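Posted October by the workshop desk
Filed under: Equipment > Handheld grippers > Demo days and hire

Plerkel hand-held gripper pair – try it at the Clolesside open day

Quick page this one, full listing to follow when the new stock is counted in. Putting it up now as the phone keeps going with the same three or four questions, mostly from people who came on Monday or wish they had.

What it is

A pair of grippers you hold yourself, one in each hand. You do the job with them, the jaws and the marker cubes do the recording side, and what you've done goes off to train a robot arm. No arm needed in the room while you work. Sold as a pair, left and right. We don't split pairs, please don't ask, the cables are matched and it makes a mess of the paperwork.

White housing, black finger pads, a white marker cube on each with the black and white squares printed on. The cube is bolted on, not glued. Leave it bolted on. If you take it off you have to calibrate again from scratch and that is a slow afternoon.

What happened Monday

Doors at half nine, coffee, first session at 10. Small groups, everyone got a turn with the pair in their hands, which was the whole point of doing it on site and not over a video call. Jobs on the day:

– picking up and putting down, one hand then two
– folding tea towels (harder than it sounds, the second fold is where people slow down)
– lids on and off jars
– passing a thing from left to right without putting it down

Left handers did fine. People with small hands did fine too once the strap was pulled in. Very tall visitors found they were holding the grippers too low for the first few goes – lift your elbows, look at what your doing, and it sorts itself out.

Most people squeeze too hard to start with. The pads grip well, you can be a lot gentler than you think. We say this at the start of every session and will go on saying it.

The afternoon ran over by a good bit. Sorry to the group booked in last, you were very patient and we've put you down for a longer slot next time if you want it.

Plerkel or Zanier?

Asked at every session so here it is. We stock both.

Plerkel is the lighter in the hand and the one we demo. Better for long sessions, better for beginners, pads swap in a couple of minutes with one screwdriver. Cable comes out of the body and hangs down, so think about where your feet are.

Zanier opens wider. Good for boxes, bottles, bigger kitchen stuff. Heavier, and you do feel it after an hour. Pads are a different shape and NOT interchangeable with the Plerkel ones, we've had two sets sent back this year already for that reason. Check before you order.

If you are doing small parts or cloth, get the Plerkel. If your jobs are mostly lifting, try the Zanier first, hire it for a week, then decide.

In the box

Two grippers, left and right
Two marker cubes, fitted
2 cables
One spare set of finger pads
Straps, fitted
Screwdriver
Calibration sheet – printed, keep it flat, do not fold it in half and put it in your coat pocket

Not in the box: head camera, mount, laptop, software licence. The Vrettos software is what we run on the day and what most customers end up with, but the grippers will work with other packages. Ask us which. We'll tell you if yours is one we haven't tried.

Looking after it

Wipe the cubes with a dry cloth, nothing wet, nothing with solvent in it. Printed squares that are scuffed or greasy don't read well and you'll lose bits of your session without noticing untill later. Pads can have soap and water, off the gripper, dried properly before they go back on.

Check the screws where the cube meets the body before each session. Finger tight plus a bit. If one has worked loose, calibrate again.

Pads should last up to 2,000 grips on ordinary jobs, less on anything rough. When the black starts to look shiny they're on the way out.

Don't hang it up by the cable.

Setting up your own room

You don't need much. A clear bit of floor to stand on, a table at a sensible height, decent even light. Avoid low sun straight through a window, the markers wash out. Tape your cables down if you have them, we had a near miss or two over the years and it's always the person carrying the coffee.

Plain table tops are easier than patterned. Run a short test, play it back, then do the long one. People skip the test. Don't skip the test.

Hire and buying

Hire is by the week, £50 deposit per pair, refunded when it comes back with both cubes on and all the bits in the case. Collection from Clolesside or we can send it. Allow extra time if you're sending it back by post at the end of the month, things get slow.

Purchase prices on request for now – they are changing and I don't want to put up a number that's wrong by next week. Trade and school accounts as usual.

Spare pads in stock for both makes. Spare cubes for Plerkel only, Zanier ones are on order and have been for a while. Chasing.

Next open day

Date to be fixed, likely a Monday again as the room is quieter. Same plan, smaller groups, and we'll start the two handed jobs earlier as that's what everyone wanted more time on. Free to come, but book, we turned people away at the door and felt bad about it. Bring your own objects if you like, nothing sharp, nothing that spills.

Parking round the back, not on the verge.

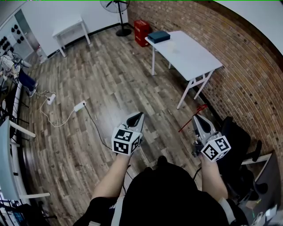 Plerkel pair in use, left and right, marker cubes fitted.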